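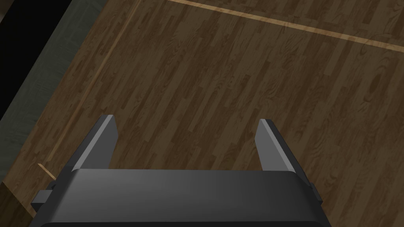 *Wooden floor, rendered view.*

January, floor finish trials, continued

Started late. The heater in the back had tripped overnight and the boards were too cold to do anything with first thing, so the morning went on reading the Dikent sheet again. I like it less each time. "Dry to the touch in 90 minutes" is printed in large type on the front of the tin, and then the small type on the back says this depends on temperature, air movement, timber species and film thickness. So it depends on everything. Laimutė pointed out that all the tins say something of the kind. True, but the others don't put it on the front.

Coated the oak offcuts from batch 607 after lunch. Two coats of Dikent on one set, two of Werneck oil on another, and the last of the Lahtinen on whatever was left over. I am aware the leftovers are mostly sapwood and that this is unfair to Lahtinen. Will note it on the boards themselves, because by March I'll have forgotten and will be drawing conclusions from it.

Humidity reading at the bench was 71 when I started wiping on. Too high, in my view, for anyone to be making claims about drying. Evander Farquharson's opinion (by phone) is that people's kitchens are often worse and the finish has to cope. Fair enough, but then it should be tested at a known high figure and a known low one, and at the moment we're testing at whatever the weather is doing.

At 90 minutes the Dikent was tacky. I could leave a clear thumbprint on every board. The Werneck was tacky too, but Werneck only promises "overnight", so no complaint there. Lahtinen I didn't check at the same time, forgot, my fault.

**The water test**

I still don't trust this test and want that written down somewhere. A drop of water under an upturned glass, left for a while, wiped off, look for a mark. We've been doing it since autumn and I can't find anyone who agreed how long "a while" is. Laimutė's notes say until after tea. Mine say until I remembered. Last month's result, the one that had Werneck well ahead, came out of that. It may be right. I wouldn't buy a floor on the strength of it.

Proposal for the next round:

- same amount of water every time, from the small syringe
- timer set, and whoever sets it writes down when they wiped
- one untreated board in every set
- marks judged by somebody who hasn't seen which board is which

Laimutė thinks the last one is overdoing it for a shop this size. I don't. I caught myself this afternoon deciding that a Dikent board looked patchy, and when I turned it over it was Werneck.

**Colour**

The sales leaflet from Nondano came with the sample tin, which I haven't opened yet. It says the oil is "invisible". Every oil I've put on oak has made it look wet for good, more or less, and the ones that don't have white pigment in them to hide it. I expect Nondano has white pigment. There is nothing on the label either way. If it does, the customer will find out the first time they patch a worn bit near the door and get a pale smear with a hard edge. Must ask them directly, by email, so the answer is in writing.

Also the whole question of judging colour from pictures. The customer with the long hallway has chosen her finish from a screen. On her screen it is a warm mid-brown. On the office monitor it goes a bit orange, and on my phone it looks like cardboard. A computer-made floor has whatever colour the software gave it, and the light falls how somebody told it to. I would much sooner she had a coated board in her hand, by her own window, in the evening as well as the morning. Evander says she has already been sent one. I have asked which one, as I can't see a gap on the rack.

**Wear**

Scuffed the older Dikent boards with the grey pad. They dulled quickly and evenly. The Werneck ones dulled in streaks. I don't know if that is the finish or my elbow; I was getting tired by then and leaning on it. Pressure isn't controlled at all. A brick tied to the pad would be an improvement.

What I'd be willing to say today, if pushed: Dikent isn't dry when it says it is, in a cold damp workshop. Nothing else. The claim about it lasting longer under foot traffic is still just a claim, and our scuffing neither helps it nor hurts it.

Oily rags are laid flat on the rail outside. Please don't ball them up and put them in the bin — I found one on top of the sawdust again.

To do:

- recheck all boards first thing, including Lahtinen
- label the sapwood pieces
- heater: find out why it trips
- email Nondano about pigment
- new batteries for the humidity meter, and check it against Laimutė's, as I only have its word for the 71

Later, 5.40pm. Dikent still takes a print if I press hard. Left the lights off and the door shut.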